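Unternehmen > Presse > Mitteilungen 2021

Daltbridge veröffentlicht Version 2 der Planungssoftware Sturia

Zuletzt aktualisiert: 5. Februar 2021

Die Firma Daltbridge gibt heute die zweite Version von Sturia frei. Sturia ist eine Software für die Greifplanung und arbeitet mit Aufnahmen, die mit handgeführten Greifern gemacht werden. Neu ist vor allem der Umgang mit kleinen Gegenständen, die sich gegenseitig überdecken oder ineinander liegen, wie es bei Schmuck oft der Fall ist.

Für die Entwicklung wurden 2.726 Aufnahmen aus privaten Wohnräumen verwendet, davon 292 mit Ketten, Armreifen und Uhren. „Eine Perlenkette hat keine feste Form, und das war für unsere alte Planung eine grosse Schwierigkeit“, erklärt Iwona Górecki, Leiterin der Entwicklung. „Die Software muss zuerst verstehen, welche Schlaufe zu welchem Stück gehört.“ 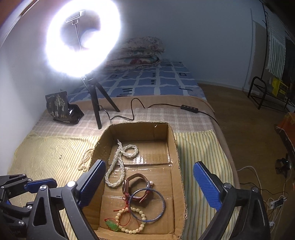
Sturia 2 berechnet deshalb vor jedem Griff eine Reihenfolge: Was oben liegt, wird zuerst vorgeschlagen. Auch die Wände eines Behälters werden jetzt als verformbar behandelt – bei Karton ist das wichtig. Ist die Zuordnung unsicher, gibt das Programm keinen Griffpunkt aus und verlangt eine neue Ansicht.

Erster Anwender ist das Auktionshaus Witkowska, das die Software bei der Sortierung von Nachlässen prüfen wird. Der Versuch beginnt im Mai. Die Lizenz kostet 800 Euro pro Arbeitsplatz und Jahr, bestehende Kunden erhalten die neue Version ohne Aufpreis.

Pressekontakt: Lena Stępień, Daltbridge

Kommentare

Mervin Bouchard: Läuft die Version auch mit den alten Kalibrierdateien oder muss man alles neu einmessen?

Lena Stępień: Die alten Dateien können Sie weiter verwenden, sie werden beim ersten Start umgewandelt.

Aarti Goel: Mich würde interessieren, wie es mit durchsichtigen Perlen geht. Bei uns war die Tiefenmessung da immer schlecht.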